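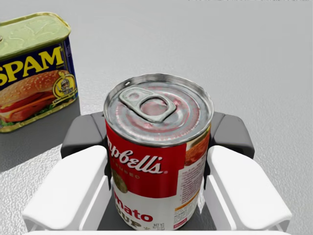
Soup can between the fingers in the simulator, SPAM behind.

Sunday, by Malou Grímsdóttir
Print this entry | E-mail this entry

What a day for the grasp planner! I got up meaning to fix one line in the config and it's now 11 at night and my tea is still on the windowsill.

The thing I've been chasing since the start of September is the approach angle. Zindora (our planner, Uriel named it, don't ask me) kept scoring grasps as if each object lived alone in the world, so with a neighbor close by it would happily pick a path that swept a finger straight through it. Today I finally put the clearance term inside the scoring instead of checking it afterward, and the difference is wonderful. I ran 2,000 sampled grasps on the soup can with the SPAM tin standing nearby, and 408 came through with both the contact check and the clearance check passed. Last week the same setup gave me 14. Fourteen!

Caoimhe thinks I should worry about the weights, and she's right, I picked them by feel. The clearance cost falls off way too fast past 2 centimeters. But I love that I can drag the tin closer in the viewer and watch the ranking shuffle itself.

Still broken: the contact normals flicker on round things. I tried a smaller time step, which helped and made everything crawl. Eulalia has a patch that averages the normals over a few steps, and I want to read it before I merge it.

Also the log writer drops the last row of every run. Found that by accident, fixed it, felt very clever, then saw Macarena had opened a ticket for it in the spring.

Tomorrow: sweep the weights, read the patch, wash the mug.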